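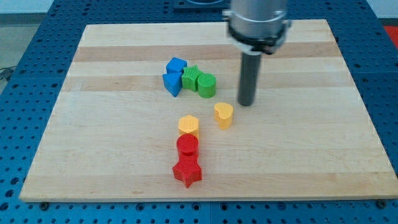
Sipos Woodworking Forum > Boards, Trays and Small Projects

Maple board with darker strips – what finish, if plastic blocks will be moved on it all day?

marten_oak
Posted 4/2/25

Hello all. I have a question about finish and I could not find the answer in the old threads, so please excuse me if it was discussed.

I glued a board from pale maple strips with two darker strips in it. It lies on a blue plate with a grid of holes and it will stay there. The use is simple: small colored plastic blocks, different shapes, are pushed over the surface many times per day. They must slide evenly, in the direction of the grain and also across it. Nobody will cut bread on it.

At this moment the wood is sanded and bare. With bare wood I notice two problems. First, the blocks leave faint colored marks, the green ones most of all. Second, I have the feeling that blocks slow down a little when they cross from the pale strip to the dark strip. Maybe the second one is only in my head.

I have at home a can of Skurnel hard oil and a can of Wultura water varnish, satin. Which one would you use? Or paste wax only?

Thank you in advance.

bevel_up
Reply #1

Oil, two thin coats, and wipe it well after each coat. Let it sit one week before you use it. I made game boards this way for years and the pieces move very nicely.

Varnish on a thing that is rubbed every day will show scratches, and then you must sand all of it down again. With oil you repair only the place which is worn.

quiet_lathe
Reply #2

I do not agree with bevel_up here. Game pieces are lifted, and these blocks are pushed. It is a different kind of wear. Oil stays a little soft, and dust sticks to it in the first weeks. For pushing I would take the varnish, three coats, and sand lightly between them.

What is your last grit? You did not write it.

marten_oak
Reply #3

My last grit was 200. I wanted to go higher but the paper in our shop was finished.

About the dark strips: I do not know for certain which species they are. They came from a box of offcuts. The color is tan, not really brown. If somebody says walnut, I don't think it is walnut.

plum_and_pine
Reply #4

The strips can be a real reason. If they are softer than the maple, sanding takes more from them and you get a very shallow valley. You can't see it but a small flat block can feel it. Put a straight steel ruler across the joint, hold a lamp behind it and look if the light comes through.

I had exactly this on a tray. I corrected it with a card scraper and some patience, before any finish. If you put varnish first, you only cover the valley and it stays a valley.

bevel_up
Reply #5

Good point about the ruler. I stay with oil.

hinge_question
Reply #6

May I ask something else? Is the board fixed to the plate, or does it only lie there? Wood moves with the season. I had a panel 84 cm long which I screwed tight in winter, and in July it was bent like a banana. I had to throw it away.

marten_oak
Reply #7

It only lies there. I can stop it from sliding with bolts in the holes beside the edge, near the front corners. I don't want any screw going through the wood.

I did the test with the ruler. There is light under it at one of the dark strips. Very thin, but it is there! So it was not only in my head. Thank you, plum_and_pine.

hinge_question
Reply #8

Then don't press the bolts hard against it. Leave a gap as thick as a playing card. And put the same finish on the bottom side also, otherwise one face takes moisture and the other does not, and it will cup.

quiet_lathe
Reply #9

Yes, both sides, same number of coats. And the end grain too. People forget the end grain, and it drinks the most.

old_chisel_27
Reply #10

I read all this and I want to say a word for wax. Everybody here treats wax as something for grandmothers. I have a bench top with Sundard paste wax on bare maple, no oil, no varnish, and things slide on it so well that my pencil goes on the floor every day. When it becomes dull I put new wax, it takes ten minutes.

For the colored marks a white eraser works on waxed wood. Try it on a piece of scrap first.

quiet_lathe
Reply #11

Wax is fast in the beginning, I agree. But it wears in the places where the blocks go most, and after one month the middle is slow and the corners are fast. He asked for even sliding. For me this is the end of the wax idea.

old_chisel_27
Reply #12

Then he waxes it again. I wrote ten minutes.

grain_reader
Reply #13

Why not wax over varnish? Two coats of the satin, wait until it is really hard, then a very little wax rubbed out with a cotton cloth. I use this on drawer runners. The varnish keeps the color out of the wood, and the wax does the sliding.

One warning. Satin varnish must be stirred well, slowly, down to the bottom. If you don't stir, the first board from the can is glossy and the last one is like chalk.

bevel_up
Reply #14

Wax over varnish means you can never put another coat later, the new varnish will not hold. He should know this before he starts.

grain_reader
Reply #15

You clean it with white spirit first and sand a little. I did it more than once and it holds.

marten_oak
Reply #16

Thank you to everybody, this is more help than I expected. My plan now is:

Scrape the surface flat, and check again with the ruler. Sand one grit finer, when the paper arrives. Wultura on all faces and on the end grain, three coats. Then I try it without wax. If it is slow, I test wax on an offcut from the same glue-up.

I am sorry, bevel_up, I know you wanted oil. I will use the Skurnel on the next board, that one is for the kitchen.

bevel_up
Reply #17

No problem – for the kitchen it is the right one. Check on the can that it is okay for food.

plum_and_pine
Reply #18

When you scrape, go at a slight angle over the joints, not straight along them. Where the grain changes direction between two strips the scraper likes to jump. And do it before you are tired.

Thread viewed 2,713 times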